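Cadbridge Makers and Menders Group
Minutes of the general meeting, August 2018
Held in the upstairs room, Hauksdóttir Hall

Present: 15 members and 6 visitors. Apologies were taken as read.

1. Previous minutes
Accepted without changes. The broken blind in the upstairs room has been reported again to the hall office.

2. Correspondence
A letter from the Dernine library asking whether we would run a table at their school holiday program. Held over to item 5.

3. Accounts
Balance stands at $438 after the hall hire was paid. The invoice for the new extension leads has not come in yet.

4. Demonstration of the small robot arm
The Celtberg table-top project group brought their arm and set it up on the long table. The demonstration was on handling small plastic parts. Members were asked to keep their hands off the mat while the power was on.

The group spoke first about how a gripper is lined up with a part before the jaws close, and why small rounded parts are harder to handle than square ones. Members then moved up to the table in groups of 5 to look at the work more closely.
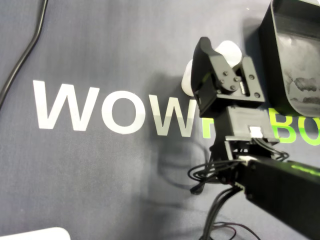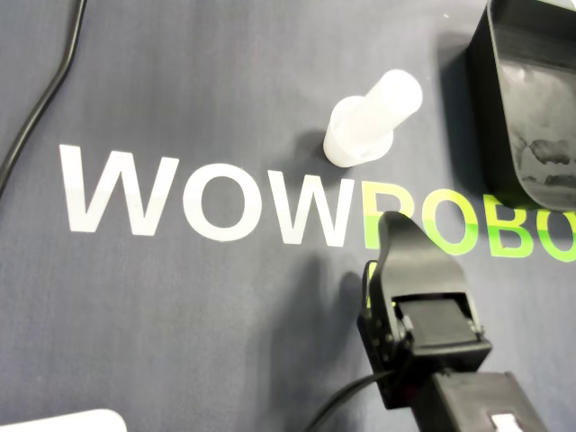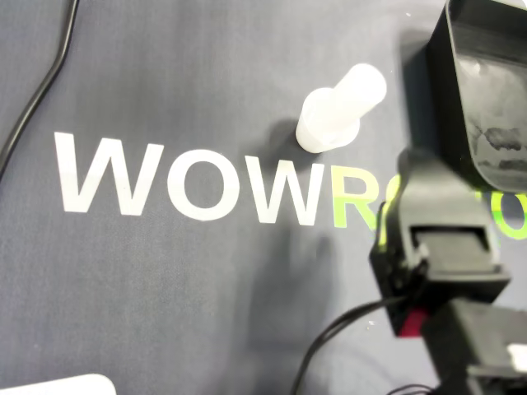
Item 4: the black gripper and a white part on the printed mat, August demonstration.

Questions from the floor covered the cost of spare servos, how the cables are kept clear of the joints, and whether the arm could be used by someone with limited hand movement. On the last point the group said they had not tried it and would not want to promise anything. They offered to lend their wiring notes to members.

One visitor asked about noise. The group said the motors are quiet enough for a classroom, though the colour of the mat matters more than people expect when a camera is used.

Moved that a letter of thanks be sent to the Celtberg group. Carried.

5. Dernine library table
Agreed to offer a morning session with hand tools only. The question of showing a robot arm there was left until the library confirms what power is available. The secretary is to write back.

6. Open day
Agreed to hold the next open day in March, same hall if free. Those wanting bench space should put their names on the sheet by the kettle. Signs from last year can be used again once the date is painted over.

7. Other business
The labelled drawers are being put back in the wrong order. Members are asked to check the numbers.

Meeting closed and tea was served.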